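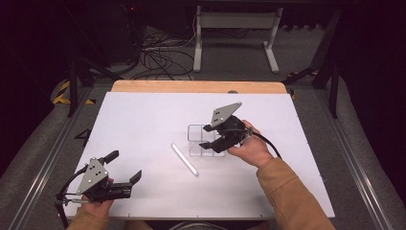 October, evening: the tray set

Long day at the Pandutard room. Khairul Liem wanted the two-gripper tray recordings finished before he goes up to Plekum, so I did most of the handling myself and he sat with the logs.

We now have 943 usable runs out of the 3000 we promised. The policy trained on last month's set still does badly at the compartment walls. It comes in too low, touches a wall and pushes the whole tray along. Clear plastic doesn't help, as the depth readings through it are poor. Custódio Vieira thinks we should put tape on the rims. I would sooner leave the tray as it is and see how far more data takes us.

Changed one thing after lunch. Each run now begins with both grippers open and held above the board for 2 seconds before any move. Khairul ran a short training job on the new runs alone and the wall touches went down from 7 to 2 over the same test list. Small test, and he wants it repeated with a different seed before we tell Neten anything.

Wrists sore by five. The left cable pulls if I reach too far across, so I must ask Pattinasarany about a longer one. Starting with the left-hand placements tomorrow.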